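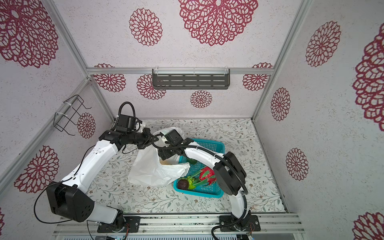 Effect of Storage Method on the Softening of Store-Bought Avocados

Project report, Food Science Practicum, Stenham College
Work carried out in Van Dusen Hall, May

1. Purpose

Avocados are picked hard and soften after harvest. Ripening is driven by ethylene, a gas the fruit gives off itself, and it speeds up when the gas is trapped near the fruit. Household advice differs on how to use this. Some sources recommend a closed paper bag, others an open bowl, and many shoppers leave the fruit in the plastic bag it came home in. The project measured how fast fruit softened under four storage conditions and how evenly it did so within each group.

2. Materials and method

We bought 48 avocados of the same variety and size grade from one delivery at the Fustia market. All were firm at purchase. Fruit with visible bruises or a missing stem button was left on the shelf. The fruit was numbered with a grease pencil and assigned by random draw to four groups of 12:

Group A: open bowl, room temperature
Group B: folded paper bag, room temperature
Group C: tied plastic bag, room temperature
Group D: open bowl, refrigerator

Firmness was read with a Kesis handheld gauge, which presses a blunt tip against the skin without breaking it. Three readings were taken per fruit per day, spaced evenly around the widest part, for seven days. The full set came to 1008 readings. Eight were thrown out due to a loose tip on the gauge, leaving 1000 for the analysis. Each group was out of storage for no more than 30 minutes a day.

Bags were opened only for measuring. The same bags were used throughout, and Group C bags were wiped dry inside before being tied again.

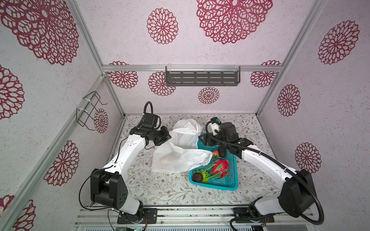 Priya Blackwood objected at the planning stage that opening the bags every day would release the ethylene the method depends on. The objection is valid. A separate set of fruit for each day would have avoided it, but that was beyond the budget. Groups B and C should be read as bags opened once a day, and a bag left shut would probably show a larger effect.

3. Results

Group B softened fastest. Most of its fruit reached the eating range on day four, one day ahead of Group C and two days ahead of Group A. Group D changed little in the first five days and had not reached the eating range when readings stopped.

The spread within groups was more useful than the averages. Group A softened slowly but evenly. Group C was the least even: some fruit was ready on day four while other fruit in the same bag was still hard on day six. Moisture was noted inside the Group C bags from the second day on, and two fruits showed gray mold at the stem end when the readings ended. No mold was recorded in the other groups.

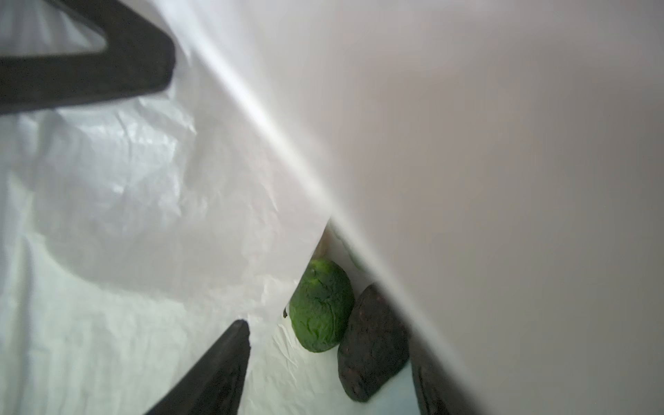
According to Arlo Lyons, the uneven softening in Group C may come from low oxygen in the tied bag, as ripening needs oxygen as well as ethylene. We had no gas meter and could not test this. Position in the bag is another candidate — fruit at the bottom was under more weight and had less air around it — but positions were not recorded.

4. Sources of error

The gauge was read by two people, and one pressed slightly harder than the other. This was corrected after the Wednesday session by having one person take all the readings. Room temperature was logged only in the morning. Repeated pressing can itself soften a fruit, so the last two days are less reliable than the first five.

Harvest date is unknown for the whole lot. Fruit from one delivery can come from more than one orchard, and this alone could explain part of the spread.

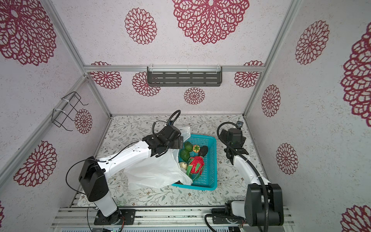 5. Further work

The next group should add a perforated plastic bag and a paper bag holding one ripe banana. Bag position should be marked on a simple chart each day. A gas meter would be the most useful purchase, followed by a second tip for the gauge. The raw readings are in the shared course folder, sorted by fruit number, with the eight discarded values kept on a separate sheet.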